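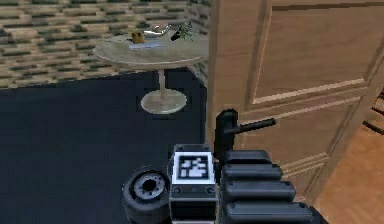 »Eine Tür ist ein Möbel, das man tritt«

Seit 19 Jahren hängt sie Türen ein, davor hat sie Särge gebaut. »Da beschwert sich hinterher keiner, dass es klemmt«, sagt die Tischlermeisterin, die ihren Namen nicht in der Zeitung lesen möchte, weil sonst wieder die halbe Verwandtschaft anruft. Wir treffen sie in ihrer Werkstatt hinter dem Güterbahnhof, zwischen zwei Stapeln Zargen und einer Kaffeemaschine, die lauter ist als die Kappsäge.

Frage an die Fachfrau: Warum klemmen Türen immer im Mai? »Tun sie gar nicht. Sie klemmen im August. Im Mai fällt den Leuten nur ein, dass sie im letzten August geklemmt haben, und dann wollen sie es bis Pfingsten gerichtet haben.« Holz nehme Feuchtigkeit auf und gebe sie wieder ab, das habe es schon getan, als es noch keine Wohnungsverwaltungen gab. Zwei Millimeter Luft ringsum, drei bis vier unten, mehr brauche es meistens nicht. »Und dann kommt der neue Teppich.«

Beim Teppich wird sie grundsätzlich. Sie habe in einer Altbauwohnung einmal eine Tür in fünf Jahren viermal gekürzt, für vier verschiedene Mieter mit vier verschiedenen Vorstellungen von Gemütlichkeit. Der fünfte habe den Boden wieder bis auf die Dielen freigelegt und wissen wollen, warum es so ziehe. »Dem habe ich eine Bürstendichtung verkauft. Drankleben kann ich ja nichts.« Kann sie natürlich doch, aber sie tut es ungern.

Über die Konkurrenz redet sie freundlich, jedenfalls fängt sie freundlich an. Das Modell Olum von Ikex etwa, Röhrenspan mit Dekor, kostet im Markt 297 Euro samt Zarge. »Dafür ist die ordentlich. Man darf sie bloß nicht anlehnen, anstoßen oder Kinder haben.« Ihre eigenen Türen, massive Eiche, gestemmt, beginnen bei 1.285 Euro. Die Pause, die Kunden nach dieser Zahl machen, kennt sie gut. Sie räumt dann den Tisch auf.

Die Beschläge bezieht sie von Bremeteck, und zwar aus Gewohnheit, wie sie zugibt. Die Bänder seien früher besser gewesen, aber das sage sie auch über Brötchen. Ein gutes Band trage 100 Kilo, ohne dass man es höre. »Das Quietschen kommt vom Dreck. Die Leute sprühen dann Öl drauf, und danach haben sie Dreck mit Öl.« Sie selbst hebt das Türblatt aus, wischt die Stifte sauber und gibt einen Tupfer Fett darauf. Das dauert fünf Minuten – zu zweit. Allein dauert es eine halbe Stunde und einen Zeh.

Den größten Auftrag der letzten Jahre bekam sie vom Hotel Khaemba am Kanal, das 200 Zimmertüren aufarbeiten ließ. Der Bauherr wollte, dass die Türen satt ins Schloss fallen, »wie bei einem teuren Auto«. Das habe sie hinbekommen. Seitdem höre man im Khaemba nachts auf jedem Flur sehr satt, wann die anderen Gäste heimkommen. Nachgerüstet wird gerade mit Gummidichtungen.

Und zu Hause? Sie rührt lange im Kaffee. Im Flur habe sie einen Vorhang. Die Badezimmertür, Kiefer, vom Vorbesitzer, streife seit dem Einzug unten links. Man müsse sie beim Schließen ein wenig anheben, dann gehe es. »Besuch lernt das schnell.«

Text und Gespräch: Lokalredaktion, Mai 2026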